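Rinse-before-loading debate

The rinse-before-loading debate concerns whether dishes and flatware should be rinsed by hand before they go into a dishwasher. The habit is older than most of the machines now in use, and the case for it is weaker than its defenders tend to admit. The case against it has problems of its own.

Background

Early home dishwashers had coarse filters and weak spray arms, and owners' booklets commonly told people to rinse everything first. Later machines changed, but the advice was passed down in families anyway. By the time makers began printing the opposite instruction, many households had stopped reading instructions at all.

Claims about detergent

A frequent claim holds that enzyme detergents need food soil to "work on," and that clean dishes will be harmed without it. The first half is loosely true, in that enzymes break down starch and protein. The second half is repeated far more often than it is shown. Etching of glass has been tied to soft water, heat and too much detergent, and it is hard to separate these from the effect of rinsing.

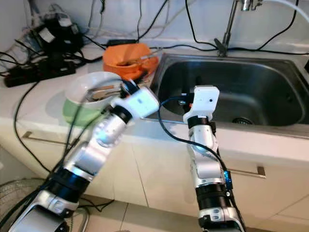

Claims about water use

Figures for water saved by skipping the rinse vary so widely that they should be read with care. Many assume a tap left running for the whole job. A person who dips plates in a basin uses far less, and such people are rarely counted. The Salia household survey, released in June 2018, asked owners to recall their own habits over the past 6 months — a weak method, since few people remember how long they ran a faucet. Its summary nonetheless gave a single saving per load, and the Clelance consumer guide reprinted it in November without the survey's own warnings.

Scraping

Most sources on both sides agree that bones, seeds and large scraps should be scraped off. Agreement ends with egg, oatmeal and melted cheese, which dry hard if a load sits for 2 or 3 days before it is run. Some machines offer a short rinse cycle for this purpose, though how many owners use it is not known.

See also: Dishwasher filter; Hard water; Flatware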